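The Street That Costs Nothing to Crash In

Nhyira Amoah has tested three controllers this year and damaged no pedestrians, chiefly by not having any. Her footpath is simulated, and so is the robot that trundles along it with a camera for a face.

The contest at Carkudora is simple enough. Maso, the old controller, plans a path and sticks to it like a retired colonel. Ahn replans constantly. Rider, the newcomer, was written by Iddrisu Gyamfi over one November and has opinions about kerbs.

Round one: the subway entrance

The first test asks each controller to pass a metro entrance without going down it. Black railings, a dark opening and a red traffic light behind give the camera plenty to fret over, and the shadow along the shopfronts zigzags over the paving like a crack.

Maso got by in 12 of its runs. Ahn did better, though it treated the shadow as a cliff and once stood considering it for roughly 400 seconds - long enough for Amoah to make tea.

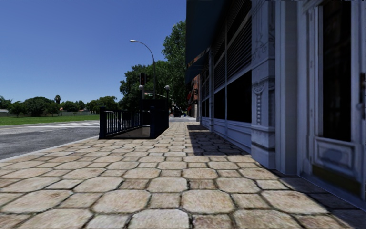

Round two: the bus shelter

Sofia Michailidis, who picks the routes, is fond of the shelter. It is black, boxy and close to the kerb, and the way through runs between it and a white shopfront, with a shadow lying over the stones. The dark shop window is there to upset the depth estimates, and does.

Rider went through cleanly 5 times, then hugged the wall as if it owed it money. 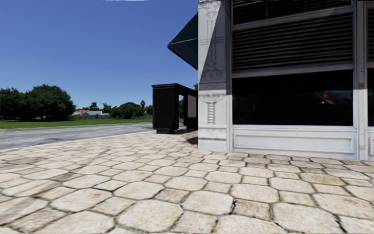
The verdict, such as it is

Amoah would put Rider on a real footpath next. Gyamfi would like two more weeks. Maso, unconsulted, is still following its original plan.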